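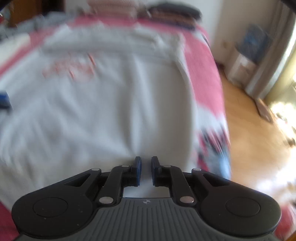
Figure 3. Bed with white sheet, one of the Suvthorpe bedrooms.

4.2 Bedding load and reported sleep

Response was better than in the pilot. Of the 400 diary packs sent out to households in Suvthorpe and Vutby, 374 came back with enough nights filled in to use. The rest were dropped. No attempt to impute missing nights; the gaps bunch up in August, when people were away, and filling them would have flattened exactly the weeks we care about.

Bedding load (total weight of covers over the sleeper, see 3.1) tracked bedroom temperature less closely than expected. In Vutby people shed covers as the nights warmed. In Suvthorpe they mostly did not. Same duvet in spring and in August, window open instead. Older respondents especially. Several wrote in the margin that they could not sleep without weight on them, whatever the thermometer said, and we coded these as "weight preference" after the fact. Coding done by one reader (Philomena Nic Giolla) and checked by a second on a subsample. Disagreements were few and concerned short notes like "too light" which could mean the cover or the room. 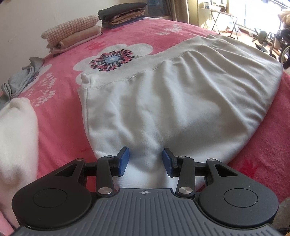 Figure 4. White garment laid out on a flower-patterned blanket.

Nightwear is the weak point of the diary. The form asked for "what you wore to bed" and gave a single line. Answers ran from one word to a full list with fabrics. We collapsed these to six classes, following Gashi where possible, but Gashi's classes assume the sleeper wears the same thing all night and plenty of ours changed after waking hot. Where a change was noted we used the first garment. This probaly understates how much people adjust during the night. A later version of the form should split the line in two, before and after first waking.

Wakings per night rose with bedroom temperature in both towns. The rise was steeper in Vutby, which surprised us given that Vutby sleepers were the ones taking covers off. Two readings. Either removing a cover is itself a waking, so the diary counts the fix as the fault, or the Vutby houses simply hold heat later into the evening. The loggers favor the second: upstairs rooms in Vutby were still warm at 2 a.m. on most hot nights, while Suvthorpe rooms had started to cool by then. Can't rule out the first though.
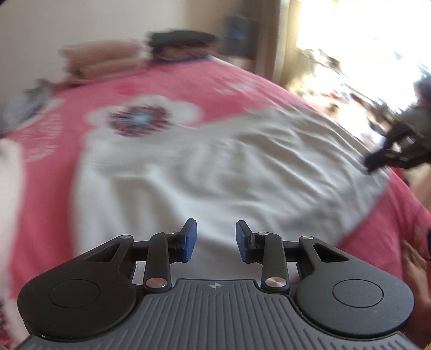
Pink and white duvet on a bed.

Duvet ratings given by the household were taken at face value. Many labels had washed out and the figure entered was a guess, sometimes marked as such, more often not. Where a spouse or partner returned a seperate diary the two ratings could be compared, and they did not always match. We kept both and let each sleeper's own answer stand, on the view that what a person thinks they are sleeping under affects what they do about it. Results with shared beds removed are in Appendix B. Slopes are a little lower, order of the towns unchanged.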